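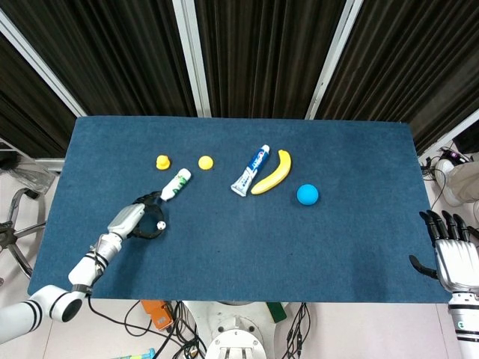

Home | About Us | Our Shops | Jobs | Contact

April 13, 2023
By Carla Awad

Assistant Manager, Jorkitz Household and Gift, Bustau store

Jorkitz is looking for an assistant manager for its store in Bustau. The job is full time and permanent. It starts as soon as the right person can start, and no later than the first week of September.

We sell everyday household goods, toiletries, stationery, small toys and a changing selection of gifts. The Bustau store has been open longer than any of our others and is the busiest on Saturdays and before school holidays. Most customers live within walking distance and come in more than once a week. They know the staff and expect to be helped by someone who knows where things are.

The assistant manager reports to Brahim Erraji, who has run the store since it moved to its present address on the market square. You would be in charge of the floor when he is away, including two evenings a week and every other weekend.

What you would do

Open and close the store on your shifts, count the registers and take the deposit to the bank. Write the weekly schedule for the part-time staff and find cover when someone calls in sick. Check deliveries against the order sheets and report anything short or damaged to the supplier the same day. Most of our toiletries come through Drurketti, whose truck arrives at 6 in the morning, so you would need to be in the store by then on delivery days. Gifts and paper goods come from Vlček and are usually delivered in the afternoon.

You would also handle returns, price changes and the seasonal displays. The window is changed every month. Brahim plans it, and the assistant manager builds it with whoever is on shift. Stock is counted twice a year, after closing, and everybody is paid extra for those nights.

A good part of the day is spent at the register or on the floor. If you are looking for an office job, this is the wrong one. The back office has one desk and you would share it.

What we ask for

At least two years of work in a store, with some time spent supervising other people. It does not have to be the same kind of store. Our last assistant manager came from a garden center and the one before her from a bakery. You should be comfortable with cash handling and with a basic spreadsheet. We use our own ordering program and will teach you how it works.

You need to be able to lift boxes and stand for most of a shift. The stockroom is down one flight of stairs and there is no elevator. A driver's license is useful but we do not require it. If you speak a second language, please say so in your letter.

Pay and hours

The salary is 3199 a month before tax, for a 38-hour week. There is also a yearly bonus of up to 1299, paid in the winter and based on the results of the whole store. Overtime is paid or taken as time off, whichever you prefer. Paid vacation is five weeks. Staff get a discount in all Jorkitz stores from the first day, and we pay for a local transit pass.

The first three months are a trial period. During that time you would spend two weeks at our main store to learn the ordering program and meet the buying team. Travel and lunch are covered.

About the store

The sales floor is 900 square feet, which is small for the amount we carry. Shelves are refilled every day and there is not much room for extra stock upstairs. The team is a mix of students and people who have been with us for years. The schedule is posted three weeks ahead, and we try hard not to change it after that. The store is closed on public holidays.

How to apply

Send a resume and a short letter to the Jorkitz personnel office, or hand them in at the register in Bustau in an envelope marked with Brahim's name. Please tell us where you have worked, when you could start, and which evenings you cannot do. We do not need a picture of you or copies of your diplomas at this stage.

We read applications as they come in and will stop taking them once the job is filled. First interviews are held at the store and last 45 minutes. People we would like to see again will be invited to work a paid half day with the team before either side decides.

Questions about the work itself can go to Brahim Erraji at the store, preferably before noon. For questions about pay or the contract, ask for Carla Awad in the personnel office. Everyone who applies will get an answer in writing.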